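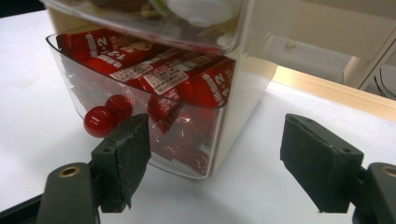
By Sumaiya Cassim

Ekanayake has spent 3 months teaching a machine to take snack packs out of a clear drawer. The work is done by hand, with a gripper the operator holds and closes.

"You do the task yourself, slowly, and the software at Trestis learns from that," Ekanayake says. "We have 377 good runs so far. We want 2,000."

Shiny red wrappers behind clear plastic are a hard case — reflections bend their shapes. Remote control was tried first, in February. "It took twice as long per run," Ekanayake says. "My wrists preferred it, though."

The next task is closing the drawer.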